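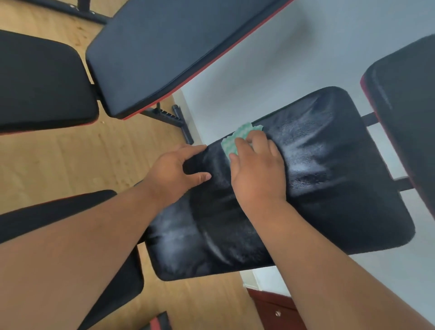 Slide 1. Wiping down a bench pad by hand, cloth in the right hand, left hand holding the cover steady.

Leave this one up while people sit down. Don't talk over it yet.

Start with thanks to Solveig Boström for the slot. She asked for twenty minutes on cleaning robots for gyms and I said I'd do it if I could be rude about the budget part. She said fine.

OPENING
Who in the room has had a quote for a cleaning robot in the past year? (Wait for hands.) Keep your hand up if the quote said what it would clean. By that I mean the surfaces, listed, with names. I expect most hands to go down. Mine did.

Point at the slide. One pad, and there are more pads packed in all around it. They sit at different angles. One is nearly upright. There's an adjustment bar with notches in it, brackets between the pads, a wall right behind. The cover creases when you press on it and you need a second hand to keep it where you want it. That is the job we are being asked to buy a machine for. Please hold it in your head for the rest of the talk, especially when I get to the brochures.

WHAT WE WERE OFFERED
Three conversations. Keep this short, people glaze over.

Amov: floor unit. Good floor unit, as far as I could judge. The rep used the phrase "whole facility hygiene" four times. I asked how it did benches. It goes between them, if there's room. It does not touch them. So, a floor unit.

Bondbridge: arm on a wheeled base, lease only. This one does wipe. Their demo was a flat table in a showroom. I asked for an incline bench with the back set at a steep angle and was told that was "on the roadmap for January." I didn't ask which January and I should have.

Nwachukwu: they don't sell robots, they do planning studies. I'll come back to them. They were the only people who wanted to see our cleaning log before talking price.

(If someone asks which I'd pick: say I haven't signed anything.)

THE 414 PROBLEM
We listed every padded surface at the Stalton site. Every seat, back, roller, arm rest. The list came to 414. I had guessed 200 and I've worked in that building for years.

Why it matters: the Bondbridge lease was priced per unit, and the unit was sized for a "typical floor" of 100 surfaces. Where did 100 come from? I asked twice. I think somebody liked the number. At 414 you either lease more units, or you run the one unit overnight and hope it gets through, or you quietly clean the rest by hand and don't tell your board.

Most sites would end up doing the last one. Then you're paying for a robot and for the staff hours, and the business case you took upstairs said the hours were going away.

Pause here. Let someone disagree.

LINES THAT WERE MISSING FROM THE QUOTES
Read these out slowly, people will want to write them down.
Cloths or wipe heads, and who washes them.
Cleaning fluid the vendor will approve. Ours wasn't on the list.
What happens to the covers. If a machine scuffs a pad, whose bill is it? Get it in writing.
Moving equipment so the base can get through. Somebody has to shift those benches, and that's labor.
Storage and charging. We have one closet and it's full.
A person on site when it runs. Both vendors said unattended. Both contracts said supervised.
Getting out of the lease early.

I added those up for our site and the yearly figure was around double the headline price. Yours will be different. Do it anyway before you go to anyone for money.

THE CASE FOR (be fair here)
Floors are a real saving. If you've got long open runs of floor, I'd look at a floor unit tomorrow. I would budget it as a floor unit and leave the word "hygiene" out of the request.

The arm might get there too. I've been wrong about equipment before; I held out against card entry for years and now I'd hate to lose it. But I'd want to see it on my benches with my fluid, at 5 in the morning when the members are banging on the door.

WHAT I'D ASK FOR
A trial of 2 months on site, paid if we have to, with a list of surfaces agreed up front and somebody from our side checking pads at the end of each shift. Nwachukwu quoted to write the test plan and it cost less than the first lease payment. That's the money I've put in for so far.

Also keep the hand cleaning line in your budget at full strength for the first year. Finance will push back. Show them the lease small print about supervision and downtime, that worked for me. Well, it half worked. They gave me three quarters of the line.

BACK TO SLIDE 1
Put the photo up again for questions.

Ask the room: what would you accept as clean on that pad? Wiped once, wiped edge to edge, left to dry for the time on the bottle? If we can't answer that for our own staff we can't write it into a contract, and the vendor will write it for us.

Questions. If we're short on time skip the card entry bit. The spreadsheet with the missing lines is on the table by the door, take one, and please write your own surface count on the sheet next to it before you leave.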